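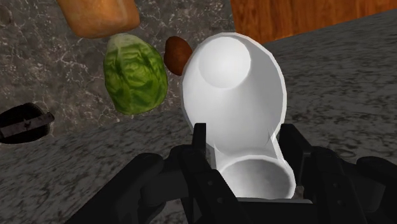
Listening Past the Single: A Term Project on Landura's Second Album
Nam-gil Yeo
September 18, 2022

My proposal promised a study of "how a band changes." My instructor wrote "which band" in the margin, so I picked Landura, a four-piece that plays something between dub and chamber music and whose second album, Ustness, had been sitting in my library unplayed except for one track. I suspect that is how most people own it.

The question I ended up with was small. Reviewers of Ustness keep calling it looser than the debut, Tavammont. I wanted to know what they were hearing. Both records have 10 tracks, which made a comparison convenient and is the only thing about the project that was.

Method

I listened to each album all the way through on headphones, then again with a notebook, then again with a stopwatch, which I don't recommend to anyone who hopes to go on liking music. For every track I wrote down where the drums enter, where the bass drops out, and how long the band plays without a vocal. I tapped out tempos by hand at the start and end of each piece. I also read whatever reviews I could find, 19 of them, and underlined every adjective. The notes came to 3853 words, a good share of them "loose."

What I found

The tempos don't wander. I expected Ustness to drift and it mostly sits still, while Tavammont speeds up in nearly every chorus like a bus driver near the end of a shift. If looseness means bad timekeeping, the reviewers have the albums backward.

What does change is the bass. On the debut it plays on the first beat of the bar and stays out of trouble. On Ustness it often skips that beat and lets the organ have it, so the floor seems to move even though the drums are bolted down. "Sung," the long track that closes side one, does this for most of its length. The cello comes in late, plays two notes, and leaves. I counted it as an entrance.

The singing is also quieter and further back. In three songs I couldn't make out the words at all, and the lyric sheet was not much help with what they meant once I could.

Problems

My tapping is not a scientific instrument. I checked it against a metronome app and was usually off by 2 beats per minute, always on the fast side, so the figures in my tables should be read with that in mind. I also started the project already preferring the first album, and I have no idea how to correct for that.

A better version would include live recordings. The ones I found were mostly of people talking near the bar.

I still play "Sung." I have stopped timing the cello.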